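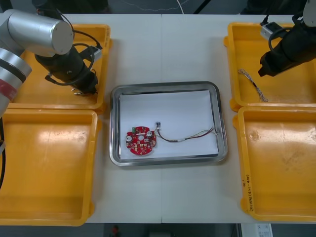

**Figure 1.** Tray layout at the sorting table: four yellow trays in two pairs, with the steel tray between them.

### 4.2 Does the layout do any of the work?

Much of the writing on small-parts sorting takes it as given that a fixed tray layout cuts down on misplaced parts. We are less sure. Saber and Dunmore report fewer errors with fixed positions, but their sorters had also been at the job longer by the time the trays were fixed, and the two effects were never pulled apart. Menon's later study has the same problem on a larger scale (367 sessions, one order of conditions).

Our own layout follows the Nurkport plan. Parts are divided among the outer trays, and the middle tray is kept for whatever is being looked at. The plan says little about size. Two metal pins or terminals and a bundle of fine twisted wire each get a tray of their own, although one could be covered by a fingertip and the other lies slantwise across the floor of its tray. Whether a shared tray would have done just as well is a question the plan does not ask.
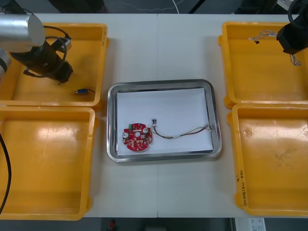 The middle tray is harder to dismiss. With a sheet of white paper laid in it, a red round board and its red, black and white wires are easy to tell from the background, and bare polished steel throws back a good deal of glare. Even so, Pettigrew's claim that lining "removes" visual error goes too far. He tested 40 boards of one type, all brightly colored, and no pale parts – a white connector on white paper is exactly the case he leaves out.

We also doubt that an empty tray is neutral. Žukauskas treats it as spare room. It may equally invite a sorter to put doubtful parts there, and the error counts used so far would not catch this. We therefore score doubtful parts separately in Section 5.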